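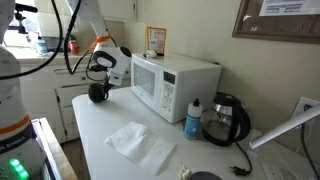
Ehsan Sandhu wrote that he has read every microwave tip going, tried most of them, and the inside of his still smells like somebody else's soup. So which of these tricks does anything?

Fewer than you've been told. We get a lot of mail about shared microwaves, mostly from offices and student kitchens, and most of it starts with a trick that was supposed to take a minute and no effort. The answers below are what we're prepared to stand behind. Last changed 6th June.

Does the bowl of water and lemon work?

The water does. You heat a bowl of it until the window fogs up, leave the door shut for a few minutes, and the dried-on food wipes off a lot more easily. I've done it with lemon and without, and I can't tell the results apart once the lemon smell is gone, which takes an afternoon. If you like the smell, go ahead. Put a wooden spoon in the bowl so the water doesn't boil up suddenly when you move it, and use a mitt.

Is a special microwave cleaner worth buying?

I doubt it. Braditz sells one, Orkley sells one, and I've used up a bottle of each. Dish soap on a damp cloth got the same walls just as clean. The Orkley label says "up to 200 uses," and I'd love to meet the person who got that far. I ran out well before then, and I'm stingy with the stuff.

Can we keep things on top of the microwave?

Everybody does. A carton goes up there, then a little tub of something, and a week later it's a shelf. Check the manual first. Plenty of models vent at the back or the sides, and some vent through the top, and a carton standing over a vent is a bad idea. Even where it's allowed, I'd keep food off it. The top gets warm when the oven has been running for a while, and whatever you left there to stay cold won't.

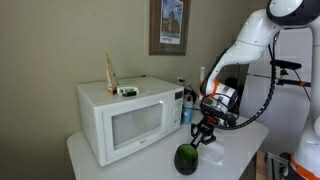 The other trouble with the top is that it never gets wiped. People clean around a carton the way they mow around a tree. If you must store something up there, make it one thing, and make it light enough to lift with one hand while you wipe with the other.

Areeba Mohmand asks if a spray bottle is all right to keep next to the microwave.

Next to it, fine. I'd still put it in a cupboard if there's one close by, and I'd want a label on it that a stranger could read. Never spray into the vents or straight at the control panel. Spray the cloth. I know the ads show a big cheerful mist going everywhere, and I don't believe the people in the ads own the microwave.

How much room does it need on the table?

Your manual gives the clearances, and they're different from model to model, so I won't quote a number that suits mine. What I will say is that most people measure the microwave and forget the door. Open it all the way before you decide where it lives. Then find somewhere beside it to set down a hot cup. If the only landing spot is behind you, move the microwave.

Paper napkin under the food, yes or no?

Plain white, for short reheats, yes. It catches drips and that's all it does. I don't buy the claim that it "locks in moisture." A paper napkin used as a lid will stop some of the splatter, and I've never seen it do anything more. Skip recycled paper and anything printed, and don't walk away from it.

Do cleaning schedules work?

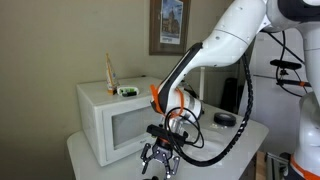

I've seen a good many and I remain unconvinced. Oduor Kirui sent us the one from his floor, laminated, with a column for initials. The initials stopped in January. What did seem to help there was leaving a cloth in plain sight, right by the oven, and swapping it for a clean one often. A wipe takes 30 seconds if the spill is fresh. Nobody has to sign for it.

What about the crumbs and bits that collect on a white table?

White tables get blamed for being dirty when they're only bad at hiding it. Sweep the specks into your hand with a dry cloth first. If you go in wet, you push them up against the oven's feet, where they stay. Tape rolls, pens and loose scraps of paper belong in a drawer.

The smell is still there. Now what?

Check the vent cover and the roller ring under the turntable, if yours has one. Both come up greasy in places where the walls look spotless. Baking soda in an open dish overnight may take the edge off. Shahzad Ansari swears by coffee grounds, and his microwave now smells of coffee grounds.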